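January 31, 2022
By Duygu Güneş
3 min read

Notes on a Second Playthrough of Plornow

I completed my second playthrough of Plornow this month, playing as a cleric on the hardest setting. The save file records 153 hours, and the quest journal lists 200 entries. My first playthrough, in September, ended in the swamp chapter with most of the companion quests unfinished.

The writing of the companions remains the principal strength of the game. Vogler, the disgraced knight, objects to nearly every bargain the player makes, and his objections change according to who else is in the party. When Usley is present, the two will argue over the toll at the bridge for several minutes. Players who leave her at the inn will miss this exchange entirely.

The Siege of Mollow

The siege has been revised since release. The garrison may now be persuaded to surrender if the player has returned the miller's ledger and holds at least 555 gold. I regard this as an improvement. The earlier version required combat regardless of prior choices, and the final wave was poorly balanced for parties without a second healer.

One fault persists. Vogler's farewell speech does not play if he is unconscious when the gate opens, and it cannot be recovered by reloading after the autosave.
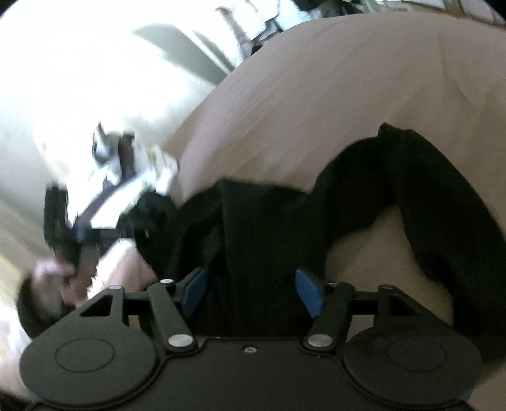

Plans for the Next Playthrough

I intend to play a thief and to side with the smugglers from the outset. Readers who have completed that route are invited to write to me, particularly concerning the locked cellar in Mollow.

Contact | © 2022 Duygu Güneş | Back to top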